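Mimico library gets 35 new wooden tables

July 14, 2018

The reading room at the Mimico branch library reopened this week with new tables, replacing the gray ones that had been there through two renovations.
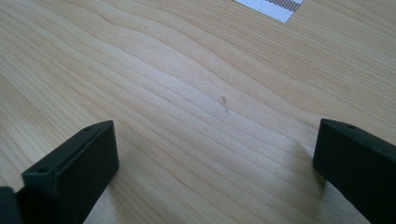 Pale wood, local shop

The tops are a light, honey-colored wood with long wavy grain and a soft sheen. They were made by Shojaei, a furniture shop on the Brisum road that until now has mostly built kitchens. The library ordered 35 tables, each with seating for six.

No two tops have the same pattern. The shop left the wood unstained so the grain would show, and finished it with a clear coat that can be wiped down with a damp cloth. Readers are asked to use the cork mats at the front desk for hot drinks.

The old tables had chipped corners and several no longer stood level. Most have gone to the Wavusau community hall, where they will be used for craft sales and the winter seed swap. The remaining six are in the library basement and can be claimed by any local club that is able to pick them up.

Longer hours in September

The reading room is open during regular library hours. Evening hours start in September, when the lamps for the long wall are due to arrive — they were ordered with the tables but are coming from a different supplier.

The room's shelves are also being refilled. The branch boxed up 1000 books before the work started, and 200 of them, mostly local history and maps, are still in storage. Staff can bring those out on request with a day's notice.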